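Kitchen Arm Practice Kit: What I Got Out of One Term With It
Project report, Kamarul Teoh, June 2023

1. Why I picked this kit

My project was to review a product and say if I'd tell our lab to renew it. I went with the Meslow tabletop kit from Tridach, a simulator package with a virtual arm and a set of ready-made kitchen tasks. No hardware at all -- you install it, pick a task, and drive the arm with the keyboard or a script. A student seat costs 80 dollars a term, and I ran the whole thing on my own laptop (the fan got a real workout!).

I spent most of my time on the mug task, where you grab one mug out of a table full of other stuff. The hot plate version was my favorite to look at, with the red rings glowing next to all the cups and the moka pot.

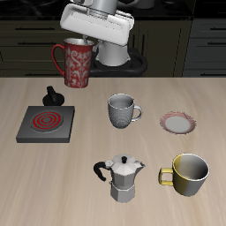

2. Setting up

The installer took me two evenings. The guide skips the graphics driver part, so I ended up on the user forum, where a person called Allora had posted the fix. After that it was smooth. The sample scripts are short and easy to change, and I had my first one running before dinner.

3. Picking up the mug

I logged 453 attempts, and 306 of them passed the kit's own check. My early scripts came straight down over the middle of the mug and I hated the results. Going for the rim worked much better, with one finger inside and one outside, but then the angle of the hand matters a lot and I had to redo my numbers.
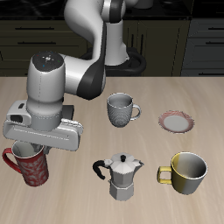 Figure 2. Gripper down at the mouth of the red mug, moka pot and the other cups nearby.

The physics feel pretty good to me. Mugs tip when you bump them, and the handle counts as a solid part, so you can't cheat your way through it. What bugged me was the reset button -- it puts everything back but keeps your old arm speed, and I lost a whole batch of runs before I noticed.

I also wish the camera views could be saved. I kept going back to one where I could see the gap between the fingers and the mug, and I had to set it up by hand every single time.
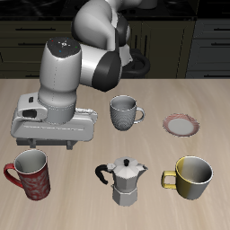 Figure 3. Fingers above the red mug. This is the kind of view I used for checking height.

4. Would I renew it?

Yes, for a class. The tasks are fun, the scripts make sense, and you can break things all day for free. For serious research I'd want better logs, as the ones you get only list pass or fail and a time. I wrote 7 little scripts of my own to get the finger positions out, and they're in the shared folder if anyone wants them.

The lift was the part I enjoyed most, getting the mug up off the table by its rim with the stove right there. 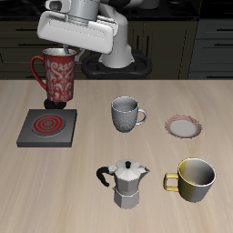 Sembiring read my draft and said the price looks fine for one student but adds up fast for a full class, and that I should ask Tridach for a lab license before November. I've written to them and will add the quote to the cost table when it comes in.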